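Januar 2019

Handtücher für Vetenero

Im Dezember habe ich mit den Aufnahmen für Vetenero angefangen, und inzwischen ist eine gewisse Routine da. Das Lernsystem soll Stoff falten. Dafür braucht es Beispiele, also falte ich mit zwei Handgreifern auf einem Bett, immer wieder von vorn.

Die erste Serie hatte 63 Durchgänge, zwei davon habe ich weggeworfen, bleiben 61. Ziel sind 200 pro Stoffart. Nach 50 am Stück werden meine Handgelenke müde und die Bewegungen hastig – das sieht man später in den Kurven sofort. Ich mache jetzt früher Pause.

Zum Sortieren nehme ich Pluda. Das Programm ist langsam, zeigt mir aber beide Hände auf einer Zeitachse. Wisard hatte ich vorher probiert, dort liefen links und rechts nach ein paar Minuten auseinander.

Am meisten Mühe macht der Anfang. Wenn das Tuch jedes Mal ähnlich daliegt, lernt das Modell genau diese eine Lage. Ich werfe es deshalb hin und lasse es so liegen, auch wenn eine Ecke darunter verschwindet. Misslungene Griffe bleiben drin, solange ich sie im selben Durchgang korrigiere.
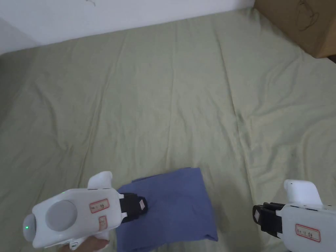

Blaues Tuch, grünliches Laken.
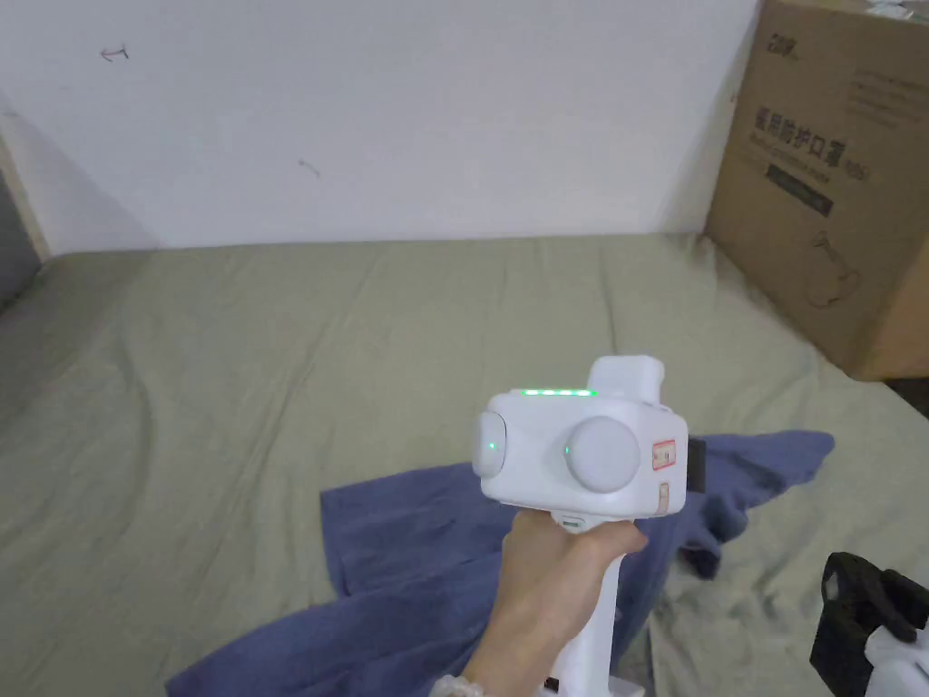
Warum nicht gleich mit dem Roboterarm aufnehmen?

Mit den Handgreifern geht es schneller, und ich spüre beim Zugreifen, ob der Stoff rutscht. Der Arm kommt erst beim Testen dazu.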